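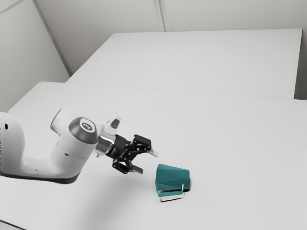 Sirari bench cell, simulation view: two-finger gripper open above a teal wedge-shaped part.

Products > Bench automation > Sirari cell

Sirari is a single-arm cell for part handling at a standing or seated bench. It is supplied by Komcombe with the arm, a parallel-jaw gripper and the simulation model used to set up each job.

New parts are taught in the model first. The operator loads the part shape, sets the approach and grip points and runs the cycle on screen. The bench stays in production until the program is released.

Effect on staffing

At the Dvořáček works the cell took over loading on one line in February. Output per shift went from 1,104 parts to 1,130. The 6 people on the line kept their posts. Lifting and placing by hand dropped by nearly half, and the time went to inspection, fixture changes and fault clearing. Two operators now write their own programs.

"The first month was slower. People had to learn when to stop the arm and when to leave it alone," says line lead Anežka Brabec.

Job rotation should be agreed before installation. Inspection is tiring work and should not be given to one person for a full shift.

Supply

Training for 4 operators is included. Further places are charged per head. Dekton bench tops can be drilled on request; state the hole pattern when ordering.

Technical contact: Jozefína Bednárik

Shares 4 | Comments 0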